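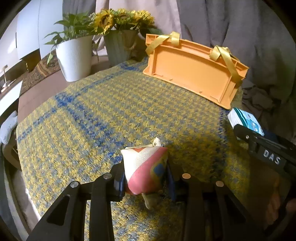 Small pouch-like fabric item in white, pink, blue and olive green, with a knotted cream tip.

Reading time: 2 minutes

Week 4: Piecing Small Scraps
Notes by Imani Lindqvist, Ondcombe evening textiles course

Last week was all straight strips, so tonight we get to the fun part – odd shapes! Scraps are where patchwork gets lively, and I hope you raided the bottom of your fabric bins.

Grain first. Woven cloth has threads running two ways, and it hardly stretches along either one. Pull it on the diagonal (the bias) and it gives a lot. A triangle nearly always has at least one bias edge, so handle that edge gently and press it with the iron straight up and down, no sliding. If you want a curvy, rounded shape, though, bias is your friend, and you'll love how it eases around a bend.

Seams: a quarter inch for quilts, but on tiny pieces I go down to an eighth and shorten my stitch. Press seams open if four or more meet at one point. You can feel the lump with your thumb if you don't.

Color: lay everything out and squint. The lights and darks jump out long before the hues do. Try swapping one mid-tone for something very pale and squint again (I could do this all evening).

Thread: the Jekano cotton in the cupboard is fine for piecing. Save the Irovitz silk for hand finishing, it's lovely stuff and we only have one box.

For next time, cut 62 scraps, none longer than your palm, and sort them from light to dark. Read the Morris handout on log cabin blocks up to the second diagram. Bring sharp scissors, and a spare needle or two if you have them.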